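Glasses, jugs and a white table: a morning with Algirdas Vītola

Algirdas Vītola buys tableware for Okalel, a small supplier to cafes and meeting rooms. I got him on a Monday at 9, between two deliveries. He talks fast. I typed faster, so forgive the spelling.

First question was an easy one, what does he look at when a glass comes in. "The base. Always the base. People hold it up to the window and look at the sides, fine, but a cheap glass gives itself away at the bottom." He likes a thick one, with rings that show when you look down through the wall. Plain sides, no pattern. "Patterns hide things. I want to see the bad ones."

Last year he turned down 47 from a single order of 1,000. The maker wasn't happy.

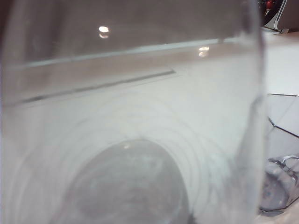
Mugs with corners

He has a soft spot for eight-sided mugs. His mother had them, he says, in the flat on Ritchie Street, and they never rolled off the draining board. "Round ones roll. You put it down on its side, you turn your back, gone."

Clear ones sell best to offices, where they end up next to bottled water. So he judges them that way, on a white table next to an ordinary 550ml bottle, Nongfu Spring in this case. Does the brand matter? "No no. Whatever is in the shop."

What matters is size. A mug that looks generous in the catalog can look silly next to a bottle. He sent back a whole range from Pluvgate for that. Nice mugs, he says. Tiny.
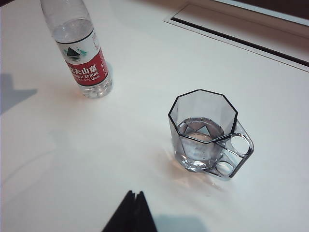 Plastic, and why he stopped arguing

We got on to plastic and he sighed. Used to refuse it. Then a client with a roof terrace called Stavitz broke 170 glasses in one summer and he gave in.

"See-through plastic shows every crease, every bend. Under a strong lamp you get white spots all over it and you think it's dirty. It isnt dirty. It's the lamp." His advice is to look at it up close, then walk away and look again from where a guest would sit.

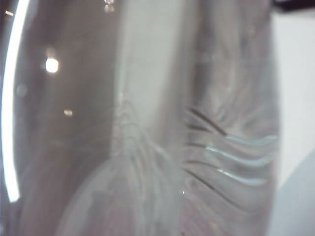

Pouring

The last bit was about pitchers, his favorite subject by a mile. He had plenty to say about handles. Squared-off is good, your fingers have somewhere to go. The gray-tinted ones with flat faceted sides are what he'd buy for himself, wide at the top so you can tip a bottle over it without aiming too hard.

"Wide mouth, narrow foot. Less room on the table, and you can still get a hand in to wash it."

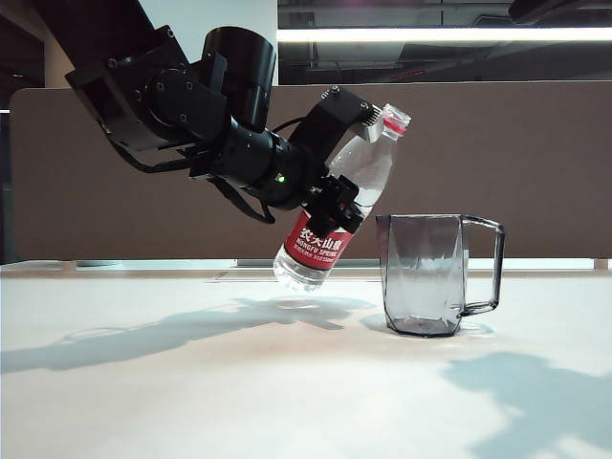

I asked about lids and he waved that off. Lids get lost. He has sold over 2,993 pitchers (he checked the number while I waited, then added the "over" himself) and reckons half the lids were missing by September.

Anything he'd never stock? Long pause. "Colored glass for water. Green, maybe. Brown, never." Then teh second delivery was at the door and he was off down the stairs with his coat half on.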